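The robots are coming, bring your own mug

17 Aug 2020

I have worked at Mustonen for 11 years, most of that in returns, and in that time I have been told four times that a machine was about to change my job. The first was a label printer. It did change my job, in that I learned how to clear a label printer.

So when the email went round about Movia I made a cup of tea before opening it. Movia is the new project. It comes from a firm called Dratero, and the idea is that arms will do the small-parts benches at our Skitport site by November. Small parts means anything that fits in your hand and gets sent back to us: pens, brushes, little toys, cups, the odd thing we can't put a name to. There are 30 of us on those benches. The email said none of us would be replaced and all of us would be "freed up". It didn't say for what.

The part I hadn't expected is that the arms don't know how to do anything yet. We have to show them. Instead of sorting with our hands, some of us now spend the shift picking things up with a black two-fingered gripper that you hold yourself, and putting them down again, while it records how we did it. The target is 2,000 pick-ups per person before the end of the trial. My own hands could do that before lunch. With the gripper it is a slog, and my wrist lets me know about it in the evening.

I'll be fair. The Dratero people are polite and they listen when we tell them something is daft. The lighting over the benches is better than it has been in years, which apparently was possible all along. And a few of my workmates like it. They say it's a change from scanning, and I can't argue with that.

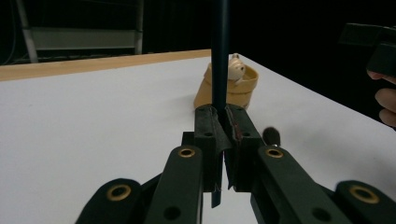
What bothers me is the pay. Teaching somebody your job has always counted for something here. When I trained new starters I got an extra 40 pence an hour, and it was on the payslip with its own line. Training a machine is "normal duties", I'm told. I asked why and was promised an answer, and I am still waiting for it.

I also don't believe in November. Thin things are hard to get hold of, soft things squash, and half of what comes back to us is in a bag inside another bag with tape round it. I've yet to see tape on the practice table. Perhaps they are saving it – or perhaps they haven't met our customers.

The next meeting is at the end of the month and I've put the pay question in again, in writing this time. If I hear anything I'll post it here.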